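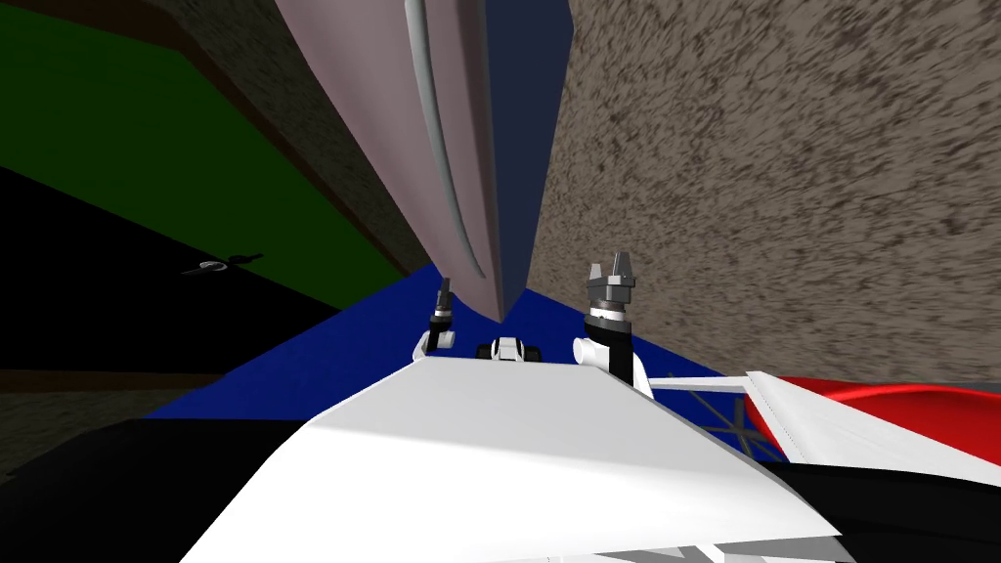
Vimala Chettiar had 12 days left on the evaluation license for the Flunska kit when she began the section of her report headed Simulator. The kit came with two arms, a controller and a year of access to the simulator, and the vendor, Lanidano, charged for the last of these as if it were the first. She ran the default room and let the arms settle at the front edge of the blue surface. Both grippers came to rest there, the right one upright with its gray fingers pointing at the ceiling, and over them hung the large mauve object with its blunt end down. She typed: Overhead obstacle present in default room. Not listed in manual.

She sent a query to support. Elango Joseph replied within the hour.

"The obstacle is a clearance test," he wrote. "Raise either arm and the planner should route around it."

She raised the left arm. The planner routed around it. She raised the right arm, and the planner reported that no path existed, then took one. She repeated the command 47 times. The log gave the same two lines on each attempt, in the same order: no path, motion complete.

Jagadeesh Kamath read the log over her shoulder. He had signed the purchase request in November and wanted a number he could put in a table.

"What's the success rate?"

"It depends which line you believe."

"Did the arm arrive?"

"Every time."

"Then it's a hundred percent."

"It also failed every time," she said. "I'll need two columns."

She wrote to support again and attached the log. The answer this time came from Duarte Brandão, who had written the planner and had since left Lanidano for Trurnetti — his address still forwarded. He asked her to open the settings file and read him line six.

Line six was a comment. It said: right arm does not ask.

"I put that in during the last week," he wrote. "The check and the motion run on separate threads. On the right side the motion finishes first. I meant to fix it."

"Is it safe on hardware?" she asked.

"What is above your bench?"

She looked up from the screen. There was a light fitting, a sprinkler pipe and 10 feet of air. She measured the pipe's height and entered it in the report, under Clearance. Then she went to the bench and unplugged the right arm, and wrote that down too, with the time.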